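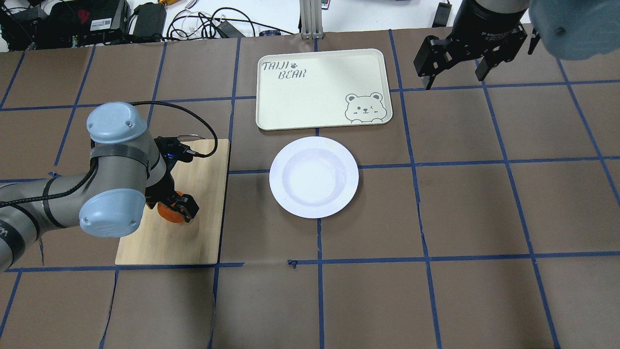
Rawan Srour would start with the planner's log, as most of the faults people blame on the controller were already in the path before the arm moved. We have come round to that view at Siddale, and this gallery goes with the October 14, 2024 release of Clavivano, our planning and control software for two-arm table work.

The release has one large change. Both arms now share a single planner, so a path for one is checked against the path held for the other before either is sent. The old version planned them separately and stopped one arm if they came too close – safe enough, but slow.

Grasp checking has moved as well. The planner now asks for a fresh estimate of where the object is just before the fingers close, and drops the plan if the new estimate disagrees with the old one. The limit can be set for each object in the task file.

We ran 407 planned tasks through the new version in simulation before putting it on the arms. Of those, 93 needed a second plan. The logs can be replayed in the viewer, which holds the last 2,000 steps. 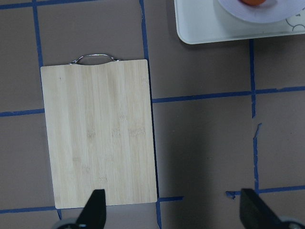

Wrist view of the board, with the tray and plate at top right.

Wrist and head views are read by the same perception module. Settings for each are kept in separate files, and old files will load without changes. The next release is planned for November.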